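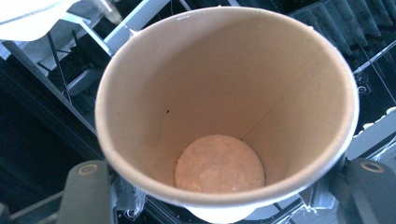
The kitchen on the second floor at Plosasley goes through a lot of paper cups, and most of them end up in the wrong place. When the cleaning crew emptied the sinkside trash on Wednesday, the bag had leaked across the floor again, and the leak was coffee, milk and whatever else people had left in the bottom of their cups. A little pale, foamy liquid covering the floor of a tall cup doesn't look like much when you are holding it. You look down past the rim, see a small disc of something down at the narrow end, and decide the cup is empty. Put a day's worth of those in one bag and the bag gets heavy, then it drips all the way to the service elevator.

We counted the cups from that kitchen for one working day, because the building office asked us for a number. The total was 219. That includes hot cups and water cups, and it includes the ones we picked up from the meeting rooms after lunch. It does not include mugs. Of the 24 cups we found standing on the windowsill and the top of the microwave at the end of the day, 19 still had something in them.

Starting this month the arrangement by the sink is going to change. The single large trash can is being moved to the wall next to the refrigerator, and a pour-out bucket with a strainer lid will go in its old spot. Next to the bucket will be a stacking tube for used cups. The tube comes from Hurketti, the same supplier that sends our filters, and it holds a full sleeve's worth before it needs to be changed. Cups only stack in it if they are drained and have no lid, spoon or napkin inside.

The order to follow is short. Take the lid off and put it in the trash. Pour what is left into the bucket or down the sink. Drop the cup in the tube with the rim facing up. Tea bags go in the food scraps pail under the counter, and please squeeze them first. If the tube is full, there is a second one in the cabinet under the coffee machine.

A few people asked whether paper cups can go in the blue paper bin by the copier. They can't. Lorkix, which hauls our paper, does not take cups of any kind because of the lining, and two bins were sent back last spring for having cups in them. The stacked cups are collected separately and go out with the Postma pickup in the morning. Postma will take them with a bit of coffee stain on the inside wall. They will not take them with liquid sitting in the bottom, and they will not take foam cups or the clear plastic ones from the deli downstairs.

Please don't rinse the cups under a running tap. A quick tip over the bucket is enough, and the sink in that kitchen drains slowly as it is. Anyone who has stood there at 10 in the morning with a line behind them knows the problem. We have put in a request for a plumber and are waiting on a date.

The small cups have been discontinued. We will use up the remaining sleeves and then carry only the tall size, so if you drink espresso you may want to bring something of your own. There are 15 plain white mugs on the shelf over the dishwasher that belong to the kitchen and are free for anyone to use. They should go in the top rack when you are done with them. Mugs left in the sink overnight will be washed the next morning with everything else, but mugs left on desks tend to stay on desks, and we started last year with a lot more than 15.

Milk is the other thing people wrote to us about. The carton in the door of the refrigerator is for coffee and tea. Cereal milk should be your own, with your initials on it. The powdered creamer will stay on the counter for those who like it, and the tin will be refilled whenever the coffee order comes in.

The third floor kitchen will get the same bucket and tube in December if the second floor setup works out. Until then, third floor cups should be emptied and put in the regular trash. If the bucket is close to full and you have a minute, it can be emptied into the mop sink in the janitor's closet, which is unlocked during the day. Comments and complaints can go in the box by the mail slots.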